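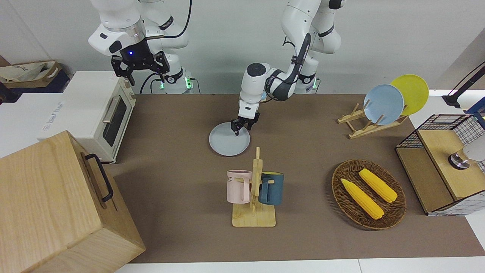
Progress report to Ronia: equipment planning, Botham kitchen table
Jan 13, 2026

1. What you asked for

At the last review you asked whether we should go ahead with the second half of the equipment money or hold it. The short version is that I would release part of it and hold the larger part until April. The longer version follows, with the points where people on the project see it differently.

As a reminder, the plan you approved had us equip one two-arm table at Botham, get it doing ordinary kitchen jobs (plates into a rack, mugs on and off a mug tree, corn in and out of a basket, the toaster oven door), and then buy a second table just like it. The second table was put in the plan before anyone had used the first. I signed that plan too, so I am not pointing fingers, but I think it was a guess.

2. Where the money has gone

The arms, grippers and mounts for the first table are paid for in full. The kitchen goods are paid for and cost so little that I have stopped tracking them as their own line. What did surprise me is the small stuff in between: cables, clamps, stands, spare gripper fingers. The original budget had $300 for all of that. We went through it before the table was in regular use, and the rest has come out of contingency.

I would ask you to read any new quote with that in mind. A vendor's price covers the arms. It doesn't cover the afternoon spent finding a cable long enough to follow the arm over the back of the table, or the second cable when the first one turns out to be the wrong kind.

3. Use of the first table

We logged 101 sessions on the table in this reporting period. Of those, 38 ended early for reasons that had nothing to do with the task being attempted. A session counts as ended early if the operator stopped before the planned list was done, whatever the reason given. The reasons were mostly setup: an arm that would not come up after a restart, a camera that had shifted, items laid out differently from the sheet.

I don't find that number shocking for a first period, but I do find it hard to square with the claim that we are short of tables. We are short of working hours on the table we have. A second one bought now would give us a second set of the same problems, with the same people to fix them.

I should add that the log is only as good as the people filling it in. Some entries say "stopped, arm" and nothing more. We changed the form so that a cause has to be picked from a list, and the next report should be easier to trust.
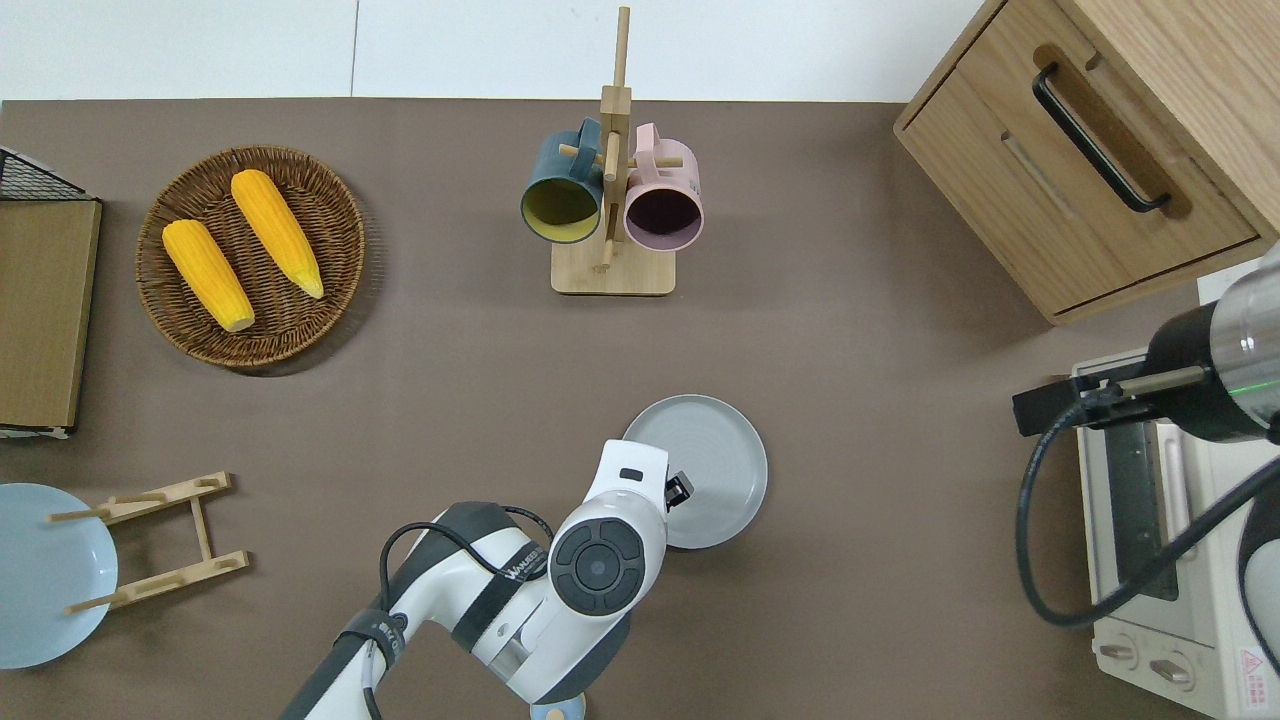
Heledd Parry takes the other side, and asked that her view go in the report. She argues that with a single table every repair stops all work, and that the lost sessions are a case for a second table and no case against it. If one pair of arms is down, she says, the operators could move over and carry on, and the fixing could be done properly instead of in a rush between bookings. She also thinks that holding the money until April will cost us more than it saves if the quotes lapse.

She is right about the repairs. I am less sure about the quotes. Both vendors have already extended theirs once without being pushed very hard, and I take that to mean they would do it again.

4. The quotes

We have two on hand.

Trilidance offers a full second pair of arms with grippers, delivered and mounted. It is the cheaper of the two on the first page. Support after the first year is priced separately, and the sheet we were sent has no figure for it, only a line saying terms will be agreed. I have asked twice. Until there is a number I don't consider it a quote we can compare with anything.

Sleiman is dearer and includes support, but wants payment of the whole amount on order. Your own rules would not let us do that, and I would not want to even if they did. They have said they might split it. Nothing has come in writing.

Neither vendor would commit to a time for replacing a failed joint. Trilidance said "normally quick." I have left that out of the comparison table because I don't know how to score it.

5. Spares before tables

Bent Þórarinsdóttir drew up a spares list after going through the early stops one by one, and it's the one piece of spending I support without reservations. It covers gripper fingers, a full set of cables, and one complete gripper to keep on the shelf. The total is a small part of what a second table would cost. It would also meet a good share of Heledd's point about repairs, though she doesn't think it meets enough of it.

There is one more item I would fund now: proper fixing points for the fixed cameras. The clamp-on stands do the job until somebody leans on the table. I would rather pay once for brackets than keep losing the start of a session to setting the view up again. 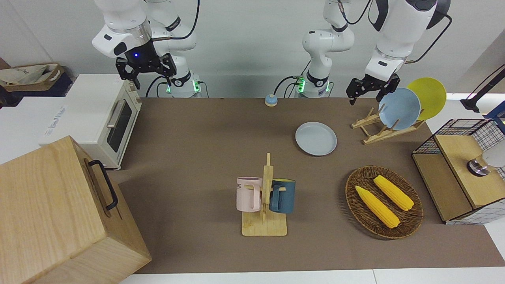
The Botham table with both arms, dish rack, mug tree and basket.

6. What I am asking you to decide

Release now: the spares list and the camera brackets.

Hold until April: the second table. I would want to see three things before asking you for it. Early stops should be down by at least half on the new form. At least one vendor should have put support costs and payment terms in writing. And someone should have worked out who would run the second table, as the staffing plan still shows the same operators for both.

If those are not in place by April, I will say so and suggest that the money be used for operator hours on the first table. Heledd will send you her own note on timing, and Bent's spares list is attached with part prices.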